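April 13, 2021 – tableware, sorting and racking

Kurniawati wants the mixed place settings signed off before the Cheema canteen people come back, so today was dishes. All day. I have a degree.

Starting point is the shared cupboard lot: the yellow plates with the dotted rim (Vultska, second quality, and you can tell by how they rock), the cream ones with the plant on them that Cempaka brought in from her aunt's, white mugs, and the small blue-green bowls. The question on the sheet is "Can a tired person put these away without thinking?" I wrote that question, in September, on a day when I was feeling clever. Now I have to answer it.

### Before anything

- Washed everything, hot, plain soap. Syahrul's lemon stuff leaves a film, and he takes it personally when told so.
- Wiped the brown marble top twice. The veining hides crumbs very well. It also hides a teaspoon of dried tea, as I found out with my sleeve.
- Price stickers off the mugs. 30 minutes in warm water and they still had to be rubbed off with a thumb.
- Gilang's lunch moved to the shelf. Labeled it so he'd know it had been moved by a person with reasons.

### Laying out

Plates go down as one stack at the back, mug in front, bowl beside the mug. Tried it with the bowl on top of the plates first. It looks nice and lasts until somebody wants a plate.

The dotted rim is a help. From the side the dots give you the edge of each plate, so you can see when one has been put back crooked. In a plain stack you only find out when you lift. I'd take this as a point for Vultska if I thought they'd done it on purpose.

Mug handle toward the front left. We had a short argument over this. Gilang is left-handed and says the handle should go where the hand is, Ximena says the handle should go wherever it won't hit the next thing along. Both of them then picked up a mug by the body, so I've stopped recording opinions on handles. 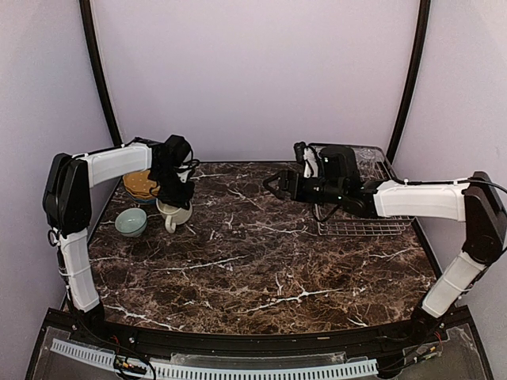 ### Stack notes

Yellow on yellow is fine. They nest well enough and the stack only wobbles when it gets tall. The rocking ones should go at the bottom, where the weight of the others shuts them up.

Yellow on cream is poor. The cream plate is flatter, the yellow foot slides on it, and the sound is the sound of a dentist. Cream on yellow is a bit better, but then the plant motif is on show and everybody who passes says "oh, that's pretty" and picks it up. Cempaka says that's what a plate is for. Not on my sheet, it isn't.

Decision for now: cream plates never go in the yellow stack. They lie flat on their own at the back left until they've got a shelf.

Bowl: stays mouth up. I tried them mouth down for dust and they trap a ring of water on the tabletop, and then you have a ring of water on the tabletop for the rest of your life. The lighter inside also makes it quick to see if they've come out clean. One hadn't. It was rice.

Mugs don't stack. I know they don't stack, it says on the Skesten order form that they don't stack, and I stacked three anyway. No breakages. Syahrul saw.

### Rack

The steel wire rack (Kenusard, the low one with the raised bit at the back) went on the back right. It was on the left last time and you had to reach across the cream plates to get at it, and reaching across clean plates with a dripping one is how you get to wash them all again.

Things learned, in the order they annoyed me:

1. The slots are happiest with the yellow plates. They stand up and stay up. Start from the left end and work right. If you start in the middle you lean the first one, then you lean the next one on it, and after that it's dominoes.
2. All faces the same way. I chose left. Ximena asked why left and I said left. Mixed faces means two rims end up touching, and that's where the chips on the old set came from, going by where the chips are.
3. Leave the rest of the rack open until the plates are in. Bowls expand to fill any gap you give them.
4. The cream plate stands badly. It's got a wider curve to the rim and walks forward when you bump the table. I bumped the table 13 times (this is the test, it's on the sheet, I wasn't just being clumsy) and it walked on most of them. The yellows stayed put every time except once, when Gilang joined in.
5. Mugs on the grid, upside down, handle to the outside. They'll sit right way up too, and then they collect whatever drips off the plates.

Working order that came out best was plates first, then bowls, then mugs, with the cream ones kept out of it until last and dried by hand. Kurniawati will ask why we're supporting a plate that has to be dried by hand. The answer is that Cempaka is standing next to me as I write this. 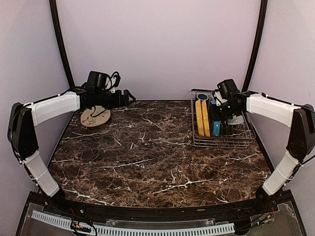

*Two yellows standing at the left end of the rack, cream plate lying flat at back left.*

Left the first pair in for a while to see whether they'd drift. Not that I could tell. The faces stayed turned left. Went and got a coffee, in a mug from the wrong cupboard, so the mug tally for today is unreliable.

### Still open

- Is the raised section at the back of the rack for anything? Syahrul thinks small lids. Ximena thinks it's so the rack looks like it cost more. I've asked Kenusard and got a PDF on care and cleaning.
- Cream plates: shelf, or a second rack with wider slots? There's one in the Skesten catalog but the minimum order is 500. We'd be eating off racks.
- Felt or paper between the cream plates in storage. Paper is cheaper. Felt gets borrowed.
- The bowls need a second look once we've got the full set. I was working with whatever was clean, and the bowls are the first thing to vanish when anyone brings soup.
- Somebody please find the good dish towel. The blue check one. It was on the hook this morning.

### For next session

Same top, same rack position, but start from dirty this time and do the whole run through to the cupboard. Use proper leftovers. Gilang has offered his lasagna and I've accepted on behalf of the project, though I'd like him to know that burnt cheese wasn't on the sheet.

Bring the timer. I've been writing "a while" all over this page and Kurniawati has views on "a while".

Later: towel found. Under Gilang's lunch. My own label on it.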